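Subject: Re: [villa-residents] Repointing the garden wall
Date: Nov 5, 2019

Morning all,

I've read the three quotes and most of the thread, and I've been out to look at the wall again in case it had improved. It hadn't. 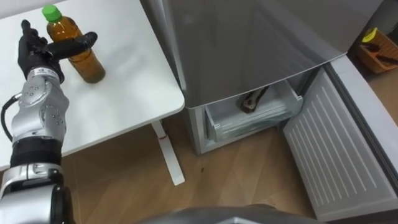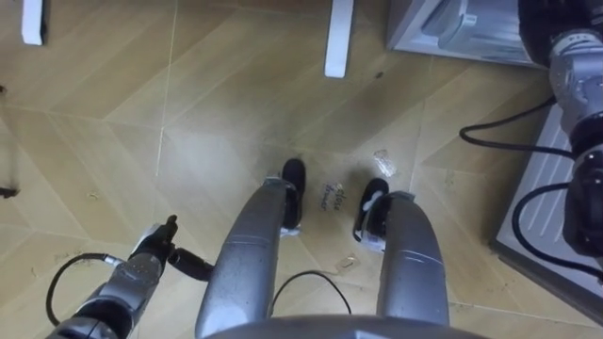 So, the quotes. Gatance want 1042 pounds for the whole run, scaffold tower included. Tallero want 700, but theirs leaves out raking the old joints, so I'm not sure what they think they'd be putting the new mortar into. Skunis haven't priced it at all. They sent a nice leaflet about driveways.

On the point raised last week:

> Can't we just use ordinary cement? My brother-in-law did his
> garage with it in a weekend and it's rock solid. It seems daft
> to pay extra for lime when it takes longer and the bags cost
> more. Also, could they start at the gate end, as that's the
> bit visitors see?

Rock solid is the trouble. The bricks in our wall are soft, and the last person to patch it used hard cement by the steps. Go and look at that stretch: the mortar is in splendid health and the brick faces are coming off round it. Lime gives a little and lets the damp out through the joints. It does want longer to cure, and Gatance say 28 days before anyone leans a bicycle on it. They'd also hang wet hessian over the fresh work, so for a while we'll look like a potato store.

As for the gate end, I'd sooner they began at the far corner, where I can get a whole finger into the joints. Visitors to the Villa will cope.

My other worry is frost. Lime and a cold night don't get on, and I'd rather hold off until May than pay for it twice. Gatance will keep their price until then if we put down a deposit of 30 pounds. Tallero say they can start next week in any weather – I find this less comforting than they meant it to be.

Could everyone reply to the list with a yes or no to Gatance in the spring? And whoever has the key to the side passage, please put it back on the hook. The man had to measure the last bit by leaning over the hedge.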